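Folding on the bed, second week
1 March 2021
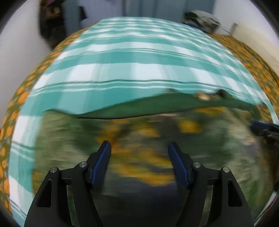 I did 40 runs this week, which is fewer than I wanted. Moataz Belkadi had set the target at 60 and I got there on one day only, when it was small cloths and nothing else. Bedding is slow. A sheet has to be gripped near a corner, drawn across, let go and gripped again somewhere else, and each time I have to remember that the arm at the other end will be learning from the way my wrist went.

My worst habit is speed. When I fold washing for myself I whip my hand back to the start without thinking, and I do the same with the gripper. Moataz played one of my runs back to me on Thursday and the bed went by as a smear. He says the tracking copes up to a point and then loses its place, and the run has to be thrown out. I lost seven that way. I now count two under my breath before I move off and two when I arrive.

The other thing I had wrong was how wide to open the fingers. I was closing them most of the way before I reached the cloth, to save time. Pauline Rowbotham, who has done this for longer than I have, opens hers fully every time and only closes once she is down on the fabric. I tried it her way on Friday and missed fewer edges.

We did try remote control in August, with the Junalov arm in the workshop and me at the desk with the two handles. It was fine for cups. For cloth I couldn't judge how much slack there was, and one pillowcase took me longer than making the whole bed would have. Holding the gripper in my own hand is much easier, though my forearm aches by the afternoon and I have started swapping sides.

Patterned covers seem to be no trouble for it so far. Moataz wants plenty of them, and stripes as well, so I have stopped picking out the plain ones.

Next week is towels, then back to sheets. The total is meant to reach 200 before anyone trains anything on it. I also need to find a better strap for my wrist, as the one I've got leaves a mark.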